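Household chore automation

Household chore automation is the use of machines to carry out domestic work such as cleaning, laundry, cooking and putting things away. The term usually covers both single-purpose appliances and general-purpose robots. Single-purpose machines have been common in homes for decades. General-purpose robots that can do several chores in an ordinary home remain mostly at the research stage.

Background

Dishwashers and washing machines work well because the job is brought to them. A person loads the machine, closes the door and picks a program. The machine does not need to know what a plate or a sock is. Robot vacuums were the first moving household robots to sell in large numbers. They need only a map of the floor and a way to avoid getting stuck.

Chores that involve picking things up are harder. Objects in a home differ in size, weight, stiffness and surface, and they are rarely left in the same place twice. A person clearing a counter makes dozens of small choices about where to hold each item and how hard to squeeze.

Tidying and kitchen work

Clearing a counter is often used as a test because it can be made easy or difficult by changing the objects. The usual task is to pick up an item and set it down inside a container, on a shelf or on a plate. Rigid objects with flat sides are handled best. Round items may roll when touched, and soft produce can be bruised. Glass and polished metal cause trouble for many depth sensors.

The Grodura task list, drawn up by the engineer Ilgın Ağca, sorts 60 home chores by the kind of contact they require. Of these, 29 are described as "pick and place," meaning that the object only has to be moved. The rest include wiping, folding, pouring, cutting and opening. A chore is marked as done only if no person steps in. Dropping an item and picking it up again is allowed – breaking it is not.

Laundry

Folding is widely treated as one of the hardest common chores. Cloth changes shape each time it is lifted, and a corner may be hidden under the rest of the garment. The Travell folding machine asked the user to clip each shirt to a rail, which left the slowest part of the job to a person. It was withdrawn after 2 years.

Simulation

Much of the training for kitchen tasks is done in simulation. A virtual kitchen can be reset at once, nothing gets broken, and many copies can be run at the same time. Lighting, counter patterns and object positions are changed between runs so that the control program does not come to depend on one layout. 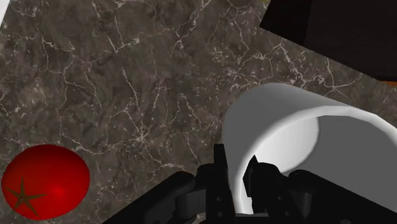
The Plalisitz kitchen set contains 1705 starting layouts of this general type, with food items and containers placed on counters of different finishes. Results in simulation are usually better than results on hardware. Friction, the give of soft objects and small delays in the motors are all difficult to model, and a program that performs well on screen may fail when it meets a real tomato.

Shop-floor work

Factories and warehouses have moved faster than homes. Parts arrive in known positions, the lighting is fixed, and people can be kept out of the work area. The Zaidi packing line uses arms with two-finger grippers to fill cartons, and staff take over when an item is not recognized. Mixed bins and flexible packaging are still often sorted by hand.

Current status

As of August 28, 2023, no general-purpose robot on the Grodura list had been marked as done for every chore. Speed is a further limit – a robot may take several minutes over a job that a person finishes in seconds. Cost, safety around children and pets, and the space a machine takes up are also raised as barriers to home use.

See also
Domestic robot
Robot vacuum
Pick and place
Gripper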